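Laleo to close its 2G and 3G phone network in September

March 6, 2022

Laleo will switch off its remaining 2G and 3G service in the Marwat district in September, the carrier said in a notice to customers. The radio spectrum now used by the older networks will be moved to 4G. Coverage maps for the district will be reissued after the change.

The shutdown covers 82 cell sites. Work will start in Plirnska, where 15 sites will be converted first, and will then move outward along the valley roads. Each site is expected to be out of service for up to 5 hours while antennas are retuned and the base station software is replaced. Text messages with the planned hours will go out before each outage.

Phones that support 4G data but not voice over LTE are the main source of trouble in a change of this kind. Such a phone can load a web page on the new network but drops back to 3G to place a call. Once 3G is gone, the call has nowhere to go. In many models voice over LTE is present but turned off, and the setting is usually found in the mobile network menu under a name such as "4G calling" or "VoLTE." Other models need a software update before the setting appears.
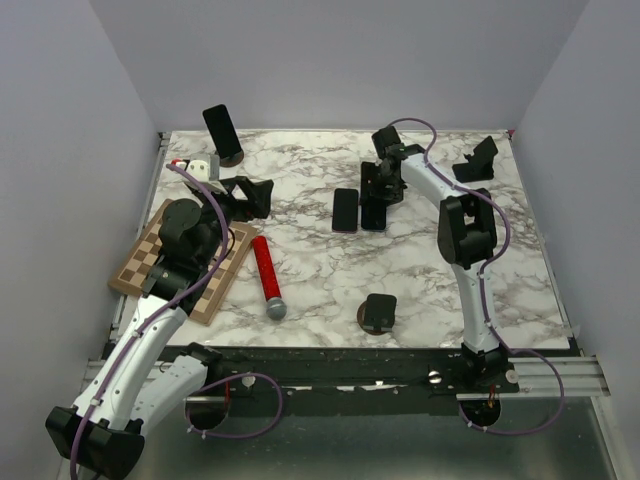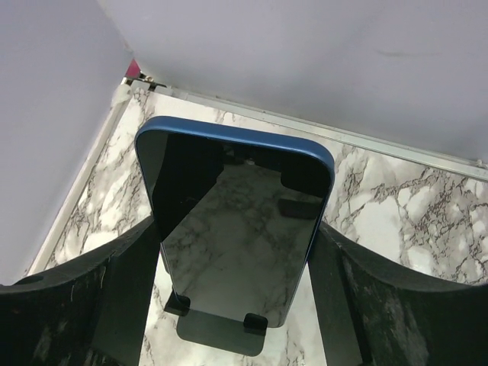 A smartphone with a blue metal edge, its screen off.

Will a phone that already shows a 4G symbol keep working for calls?

Only if voice over LTE is supported and turned on. The 4G symbol refers to the data connection. To check, place a call and watch the symbol at the top of the screen - if it changes to 3G, H or E during the call, the phone is still using the older network for voice.

Customers can also text the word CHECK to 1807 from the phone in question. The reply states whether the handset model is on the list approved for voice over LTE. The list does not cover every imported model, and a phone missing from it may still work.

Equipment other than phones is affected as well. Alarm panels, elevator emergency lines, card readers and some water meters were often fitted with 2G modems, which have a long service life and are easy to forget. Owners are asked to contact the installer, as a new SIM card alone will not solve the problem. Prutevia, which maintains the remote meters in Plirnska, said its replacement modules use LTE-M and fit the existing housings. Meters not replaced by the date of the shutdown will be read by hand.

Prepaid balances and phone numbers carry over without any action. SIM cards issued for the original 2G service must be exchanged at a Laleo store, and the exchange is free until the end of September. Roaming customers from other carriers will be moved to 4G under the same schedule.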